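Gremby Releases Wurkska 2, a Planner for Two-Armed Robots Working in Tilted and Crowded Rooms

Embridge, 18 March 2026

Gremby today released Wurkska 2, the second major version of its open motion planning software for two-armed robots. The new version plans for both arms together, and it keeps doing so when the robot's own view of the room is far from level.

Simulated tabletop work with Wurkska 2, seen from the robot:

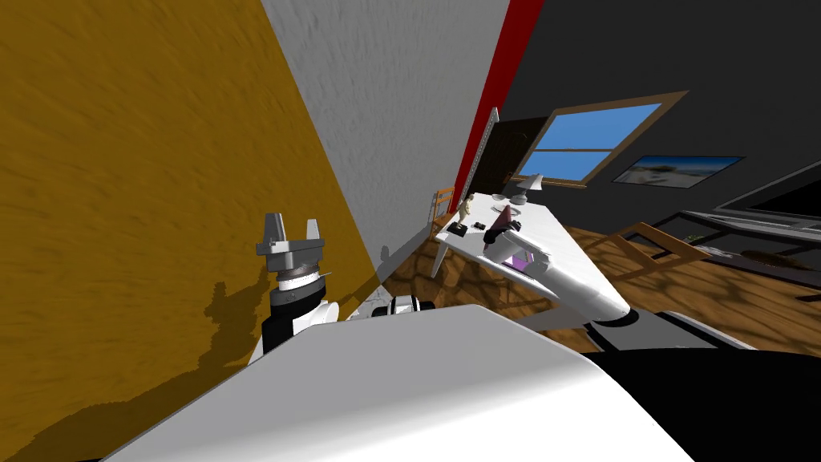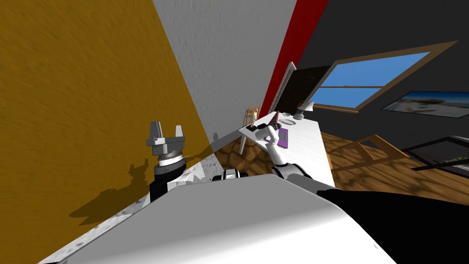
Most planners are set up with a camera that sits straight and a table that stays put. Wurkska 2 starts from the robot's body instead. It works out which way is up, finds the flat surfaces within reach, and builds its arm paths from there. If the body leans, the plan leans with it, and no one has to go back and redo the setup by hand.

"I've wanted this since our very first build," said Thịnh Kiều, who leads planning work at Gremby. "You can tip the robot over to one side, ask it to reach for something small on a table, and watch the planner sort out the shoulder, the elbow and the fingers in one go – it's a joy to work on!"

The release comes with 50 furnished rooms for simulation and 700 ready-made reaching tasks, all of which run on an ordinary desktop computer. Users can change wall colors, move the furniture, swap the objects on the table and set the lean of the body before each run. Every run saves a full log, so a plan that goes wrong can be opened and replayed step by step.

The perception side has been reworked too. Objects are now tracked while an arm is partly in front of them, and the planner is told how sure the tracker is. When that number drops, the hand slows down.

Gosselin, a maker of robot arms, tested early builds with Gremby for eight months and wrote the new driver for its own controllers. The driver is part of the standard download.

Wurkska 2 is free for teaching and research. Settings files from the first version will load without changes, though custom gripper models need to be exported again. A smaller update in May will add support for mobile bases.

Downloads, release notes and the room editor guide are on the Gremby website. Press questions can be sent to the Embridge office.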